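The Green Cap

My aunt's flat in the Tenberg building came to me with the fridge still running. The agent had turned off the hot water and the heater and left that one switch alone, and when I let myself in it was the only sound in the place.

I had told my sister I would have it cleared by the end of October. It was now well past that. The chairs had gone, and the bed, and most of the books. What was left was the white desk, which she had moved next to the fridge in her last year so that she could work and eat without getting up much, and whatever was in the fridge.

I started with the kitchen cupboards and left the fridge until I had run out of cupboards. Then I opened the bottom part and began putting things up on the desk. Most of it went straight in the bin.

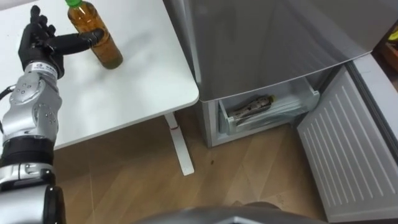 Fiction | Short reads

The tea was the last of it. She made it by the pot, let it go cold and poured it into whatever bottle she had rinsed out. She had done it that way since she worked at Avance, where the machine charged for hot drinks and she refused to pay. The bottles changed over the years but the tea was always the same colour, and she never wrote a date on any of them.

I sat on the floor with my back against the wall and looked at it for a while. It was a stupid thing to keep. It was a stupid thing to pour out, too. I had thrown away 27 years of gas bills that morning and not felt anything.

In the desk drawer I had found her notebook, the one with the letter counts. She did translations for Ziseo, paid by the page, and each page had a line to itself. Page 175, two bottles. Page 257, one bottle, headache. She had been working on a long book by Mykhailiuk and she stopped on page 257. I read the line several times. The writing was the same as on all the others.

I rang my sister then. I told her the cupboards were done and the fridge was nearly done, and she asked what nearly meant. I said there was some tea.

"How old?" she said.

"I don't know. She didn't write it down."

My sister didn't say anything for a bit. I could hear her washing up. I told her about the notebook, and that I thought I might post it to the publisher, in case they needed to know where she had got to. She said they would know that already. I said I supposed they would.

The council bins were going out in the morning and I still had the hall to sweep. I got up off the floor. My knees had gone stiff and I had to hold on to the corner of the desk. There was a reddish mark on the top of it that I had scrubbed at earlier without much luck, and I gave it another rub with my sleeve.

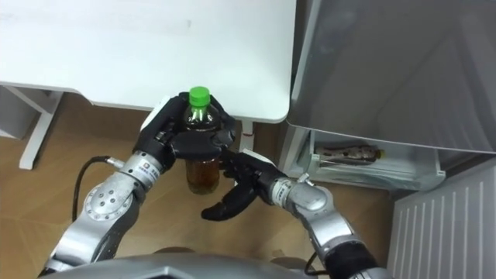 Just tip it down the sink, my sister said, and rinse the bottle, because they won't take it with anything in it. She would have told you the same. She'd have told you to keep the lid, too.

I said all right.

I put the phone down on the bench and did what she said. The tea took longer to go than I expected. I ran the tap after it until the water was clear, then filled the bottle halfway, shook it and emptied it, and did that again. It went in the recycling with the jars.

After that I wiped out the fridge, propped the doors open with a folded tea towel and switched it off at the wall. It shuddered once and stopped. I swept the hall and took the bags down, four flights, in three trips.

The cap was in my coat pocket when I got home. I put it in the dish with the keys.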